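Speaker Notes: Care of Washbasins in Guest Bathrooms
Setico Housekeeping Training, Jacobs House

1. Opening

Welcome the group and confirm that everyone has the Flundex care sheet. The session covers one fixture only, the ceramic basin on a vanity cabinet. Jacobs House has 65 of them.

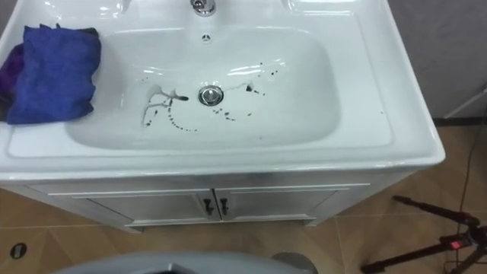
Dark liquids account for most of the complaints received since June. Ask the group what they would reach for first, and allow a short pause. Then point out the spread of the marks: drips run toward the lower left of the bowl, and smaller spots lie to the right of the stopper. A folded blue microfiber towel is the right choice for glazed ceramic. Scouring pads are not permitted.

2. Where to begin

Advise staff to work from the rim down to the drain, so that loosened residue is carried toward the outlet. The faucet base and the overflow are done before the bowl. Allow 2 minutes for this section.
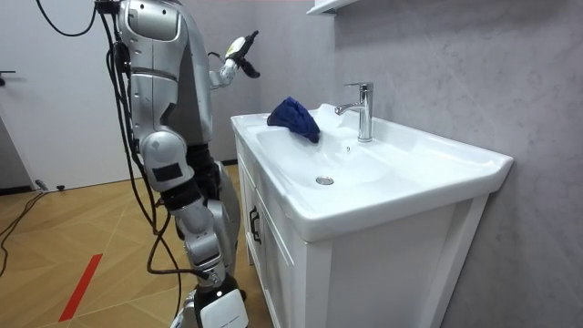

Clilitz has asked whether the same order applies to basins with a narrow rim, and remarked that the care sheet leaves this open. State that it does apply, and that the sheet will be amended.

3. Wiping the bowl

Fold the cloth, press evenly, and turn to a clean face after each pass. Long strokes are preferred on the side walls. Small dots near the drain should be treated one at a time.
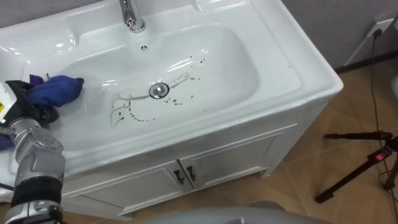
May bleach be used on dark stains? Only after a mild cleaner has been tried and fully rinsed away, and never on the chrome.

4. Final check

Look across the bowl at a low angle. Small dark specks are easily missed on the right side, above the drain and toward the front. Remove all cloths from the rim before leaving the room. 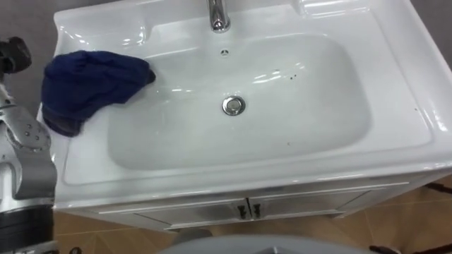

5. Records and supplies

Cloths are issued in packs of 12. Sign for each pack at the linen desk and return used cloths at the end of the shift.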